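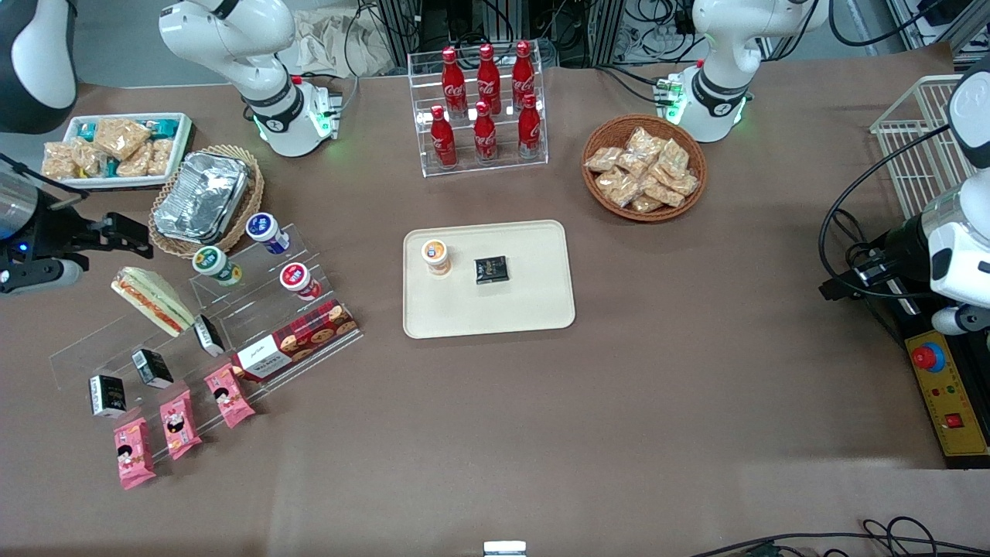 お菓子は最初から全部トレーにのせておいたほうが早くないですか、とナスリン・レザイーさん。前回の終わりぎわに出た質問で、時間切れで答えられなかったので、今日はここから始めます。

軽食コーナーの組み方　第2回 配布メモ
(309教室、飲み物は持ち込み可、食べ物は休憩中だけにしてください)

えー、結論から言うと、レザイーさんの言うとおりにして済む場面もけっこうあります。五、六人の打ち合わせで、全員が同じものを食べるなら、トレーに人数分のせて真ん中に置けばおしまいです。私も自分の打ち合わせではそうしています。ただ、この講座で扱うのは「来た人が自分で選んで持っていく」ほうの軽食なので、トレーの役目がちょっと変わるんですね。

1. トレーは「途中」の場所

冒頭の写真でも、クリーム色のトレーにのっているのはオレンジ色のふたの小さなカップと、金色のラベルのついた小さな黒い包みだけです。ほかの品物はトレーのまわりの籠や台にあります。私はこういう組み方を「まわりに倉庫、真ん中に途中」と呼んでいて、前の受講生にはネーミングがひどいと言われました。でもほかに思いつかないのでこのまま行きます!

トレーが埋まっていると、選んだものを仮に置く場所がなくなります。人は選んでいるあいだ、けっこう迷うんですよ。いったん手に取って、隣を見て、やっぱりこっちかなと置き直す。そのときに置ける平らな場所がないと、元の籠に適当に戻すことになって、三十分もするとバーの入れ物に焼き菓子が混ざっています。

トレーの大きさは、品物を二つ三つ置いて、まだ手のひらが入るくらいが扱いやすいです。大きすぎると今度はまわりの籠が遠くなるので、テーブルの奥行きと相談してください。

2. 背の高いものの置き場所

ペットボトルや瓶は奥、と教科書どおりに覚えている人が多いと思います。だいたいそれでいいです。写真の赤いコカ・コーラも、透明なアクリルの段付きラックに上段と下段で並べて、テーブルの向こう側に置いてありますね。段がついていると、後ろのボトルのラベルが前のボトルに隠れにくくなります。

それで、よく聞かれるのが「ラックがないときはどうするか」。私は空き箱を裏返して布をかけています。しっかりした箱にしてくださいね、紙の箱だとボトルの重さで真ん中がへこみます(やりました。開始十分前に)。本を積むのもいいんですが、冷えたボトルは汗をかくので、借りた本は絶対に使わないこと。

同じ飲み物ばかりを並べるときは、ラベルの向きをそろえるだけでずいぶん違います。逆に何種類も混ぜるときは、そろえるより種類ごとに縦の列を作るほうが先です。手前の一本を取っても後ろに同じものがある、という状態にしておくと補充が楽です。横に種類をばらすと、一本減るたびに歯抜けに見えて、気になって何度も直しに行く羽目になります。

あと、奥に置くと子どもの手が届きません。家族連れの来る会では、何本かは手前の端に下ろしておいてください。去年の10月の会で、小さい子がテーブルに腹ばいになって取ろうとしているのを見て、肝が冷えました。

3. 段のついた台にのせるもの

透明の段付き台、みなさん好きですよね。私も好きで、家に使っていないのが何台かあります。Shahbaziという問屋さんで安売りのときに買ってしまって……。

台にのせて得をするのは、ふたやラベルの色で見分けるものです。カップ入りのスナックがまさにそうで、紺のふた、緑のふた、赤のふたと色が違えば、段に散らすだけで「種類がありますよ」と伝わります。細かい字を読ませなくていい。台を斜めに置くのもよくやる手で、テーブルの端に立った人からも奥に回った人からも、どこかの段の正面が見えます。ただし斜めに置くと三角の半端なすき間ができるので、そこに何か詰めたくなる気持ちは我慢してください。すき間は手の通り道になります。

のせて損をするのは、平たい袋ものと、転がるもの。袋は段の上でずるずる滑ります。みかんは言うまでもないですね。第1回で実演したとおりです。拾ってくれた方、ありがとうございました。

4. 籠と浅い箱の使い分け

ここは試験に出す、と言いたいところですが、この講座に試験はないので、気楽に聞いてください。

籠に向いているのは、山にしてさまになるものです。透明な袋の焼き菓子は、丸い籠に積むとそれだけでおいしそうに見えます。きつね色が透けて見えるので、袋に何も書いていなくても中身がわかるんですね。山は真ん中を高く。平らにならすと急に残り物っぽくなります。減ってきたら、小さい籠に移すか、底に紙ナプキンを丸めて入れて上げ底にしてください(上げ底と言うと聞こえが悪いですけど、お客さんをだましているわけじゃないですからね!)。

棒状の個包装は四角い浅い箱やトレーのほうが合います。長い辺をそろえて入れられるし、包みの色が二種類あるなら左右に分けるだけで見やすくなります。丸い籠に棒状のものを入れると、どう入れても放射状に突き出してきて、袖に引っかかるんです。

それから、アルミの持ち帰り容器。これを最初から出しておくかどうかは意見が割れます。私は出す派です。楕円の籠にひと重ね入れておけば場所も取らないし、持って帰っていいんだな、と見ただけでわかる。Cerkerで長く現場をやっていたモレナ・ダル・ベッロさんは出さない派で、最初から出すと開場と同時に詰める人がいる、と言います。それもそうなんですよね……。折衷案としては、前半は台の下にしまっておいて、後半の休憩で出す。Mutau会館での会はいつもこのやり方です。

容器を重ねるときは、きつく押し込まないでください。アルミは一度かみ合うと外れにくくて、二枚いっぺんに取ってしまう人が続出します。

5. 敷くものの色

テーブルクロスの話は来週まとめてやるつもりでしたが、質問が多かったので少しだけ。茶色の天板や茶色の布は、クリーム色や白のトレーがよく映えるのでおすすめです。反対に、籐の籠は茶色の上だと輪郭がぼやけることがあります。気になるなら籠の下に白い紙を一枚。私はだいたい気にしません。

透明なアクリルの台は下の色がそのまま透けるので、布の折りじわが丸見えになります。アイロンが面倒な人は、台を置く場所だけでも手で伸ばしておきましょう。柄物の布の上に透明の台を置くのは上級者向けで、私は一度もうまくいったことがありません。

6. 数と予算の話

Killskaの研修で軽食を頼まれたときは、参加者が132人でした。一つのテーブルで全員をさばこうとして、休憩の前半がまるまる行列で終わったという、苦い思い出です。同じ組み方のテーブルを離して置けばよかったんですよ。同じものを同じ並びで。片方だけ品ぞろえを変えると、みんな両方見たくなって、二回並びます。

練習用の買い物は一組1,000円までにしてください。毎回ちょっと超える組がありますが、超えた分は自腹です。レシートは返さなくていいです。おいしそうなものを見つけたら教えてください、これは個人的なお願い。

買うときの目安をひとつ。形の違うものを混ぜること。袋、カップ、棒、ボトルと形がばらけていると、並べる練習としてぐっと面白くなります。味で選ぶと形が全部同じ平袋になりがちで、前の期に一組、見事に平袋だけで来ました。おせんべいの詰め比べ大会みたいで、あれはあれで楽しかったですけど。

7. 今日の作業

組ごとに机を一つ使います。まず何も考えずに一度並べてください。きれいにしようとしなくていいです。並べたら、反対側に回って、お客さんのつもりで一つ取ってみる。どこに袖が触ったか、何の上を手が通ったか、そこを覚えておいて、二度目に並べ直します。

一度目の並びをメモしておくと、あとで見比べられます。絵でも字でもかまいません。品名を全部書く必要はなくて、「丸い籠、右奥」くらいで十分。私のメモなんて丸と四角と矢印しかなくて、翌週になると自分でも読めません(なので、ほんとはもう少し丁寧に書いたほうがいいです)。

並べ直しが終わったら、隣の組の机に行って、飲み物と甘いものを一つずつ、途中のトレーに取ってみてください。隣の組の人は口を出さずに見ているだけ。これがつらいんですよ、言いたくなるから。「あ、それはそっちの籠です」と言いたくなったら、そこが直すところです。

補充の練習は時間が残った組だけ。手前から足すのか後ろから足すのか、飲み物と焼き菓子では違います。飲み物は冷えたものを後ろに入れて、前の列を手前へ送る。焼き菓子の山は、一度上を持ち上げて下に足してください。上にどさっと足すと崩れます。

片づけは入れ物の種類ごとに。アクリルの台は紙で拭くと細かい傷がつくので、流しの横のやわらかい布を使ってください。籠は濡らさないで、逆さにして軽くたたけばくずが落ちます。屋内ではやらないでくださいね、廊下の突き当たりのドアから外に出られます。

次回の持ち物
はさみ、細めの油性ペン、捨ててもいい無地の布を一枚。布は大きめのハンカチでも足ります。名札とお品書きを作るので、字に自信のない人ほど太いペンも持ってきてください。

レザイーさんへの追伸。会が終わったあと、余ったものを配るときは全部トレーにのせてしまうのがいちばん早いです。次の休憩で一緒にやってみましょう!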